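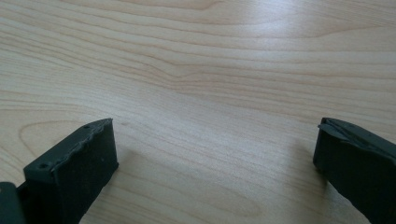
Thread: the Tekleab handheld gripper paper, and why I'm not sold yet

1/ People keep sending me the Tekleab preprint on teaching robots from handheld gripper recordings. Pitch: you walk around with the gripper, do chores, train a policy on the video, and the arm copies you. I like the idea. I have trouble with the headline result.

2/ They trained on 900 demos and say the policy "transfers without adjustment" to the arm. Transfers to what? As far as I can tell, one arm, in one lab at Cornard, on the same tables used for recording. Page 2 says "varied surfaces." I'd like a list.

3/ My bigger gripe is the fingers. The method treats the gripper as a fixed shape, the same in every clip. Look at the edges on the pair at the top of this thread. Ragged ridge on the left one, a strip that looks like it's lifting on the right one. Fixed shape, sure.

4/ Does it matter? Maybe not for picking up a sponge. But the model sees those fingers in every training clip, and it could easily learn "this exact outline = closed enough." Put a clean pair on the arm and you've changed the picture it depends on.

5/ Simple test: mask the fingers out, retrain, report the drop. Or swap in a new pair halfway through the trials. Neither is in the paper. Eifion Powell asked for the first one in the comments and got "left to future work."

6/ Gwawr Rosser's group at Ullomham did try a finger swap on their own, older setup. Success on the cup task went down. It was a small run and she says so herself, so I won't lean on it. Still more than we got here.

7/ Also, who picked the demos? There's a line about removing "low quality" recordings and no rule for what counts. If you toss every clip where the grasp slipped, of course the data looks tidy.

8/ To be fair to them: the time sync section is careful, and the code runs. I had it going on my machine in an evening - that's rare. The tracking numbers look fine to me too.

9/ What would change my mind: a second arm, a second building, fresh fingers, and the filter rule written down. They say a new version is coming in March. I'll read it.

Last updated: February 6, 2022

More from this author
- Grirkinstead benchmark: what the cup task leaves out
- Reading a success rate when you don't know the number of trials
- Wrist cameras and glare, part 2

Contact | © Notes on Robot Learning | Back to top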